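From: Leobardo Chávez
To: kitchens-and-cold-storage list
Date: March 21, 2019
Subject: Re: Drinks in a pull-out drawer, yes or no?

A member in Plirkham wrote:

> We're looking at a fridge with drawers down low in place of the usual
> door. My husband thinks cans will roll around like marbles every time
> somebody pulls it open. Does anyone on the list keep drinks in one of
> these? Do you lay the bottles down or give up and leave them on the
> counter? Our old fridge dates from 1995, so we're a bit out of touch.

Oh, I can answer this one, I've been hoping somebody would ask! Yes, go for the drawer. I've had one since January and I'd never go back to digging behind the pickles for a cold pop.

Your husband is right that a can on its side will move if you yank the drawer. So don't yank it! I put a can in first, then lay the bottles down beside it, and once there are a few in there they hold each other still. A folded tea towel along the front works too, if you only have a couple of things to chill (mine is an ugly green one from my aunt and it does the job beautifully).

Bottles go in lying down, caps all at the same end. It makes them so much easier to grab, and you can read the labels without lifting anything out. If you're using a freezer drawer for a quick chill, set a timer, please. I forgot a can of ginger ale overnight and spent the next morning chipping brown slush off the rails.

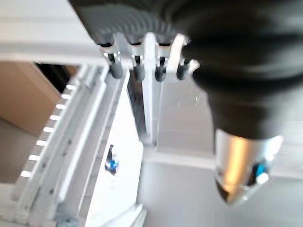
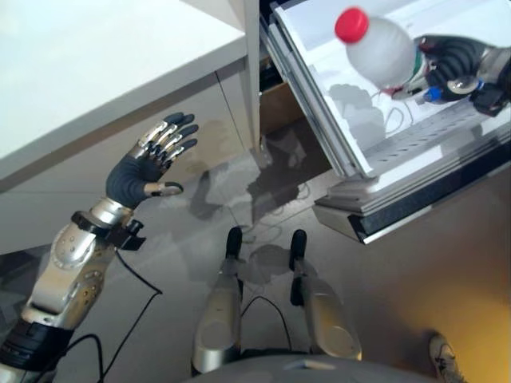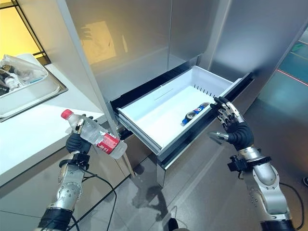
Water bottle with the red label, and the Pepsi can lying in the drawer. 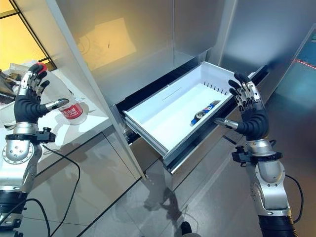
The other thing I'd check before you buy is where your counter ends. You want a clear bit of it close to the drawer, so you can set the shopping down and load from there without walking back and forth. We moved the kettle and the toaster to the other side for exactly that reason and the whole kitchen feels bigger (my daughter says it's the same size, but she doesn't do the groceries).

Measure the drawer pulled all the way out, too, with somebody standing in front of it. We lost 11 centimetres of walking space and I still bump my shin now and then. Worth it, though!

For cleaning, warm water with a spoonful of baking soda, and an old toothbrush for any slots or seams. I do mine when it's nearly empty, usually the night before a big shop.

What size is your old one, and does the new one have to fit the same gap? If you send me the width I'll happily get the tape out and compare.

Leobardo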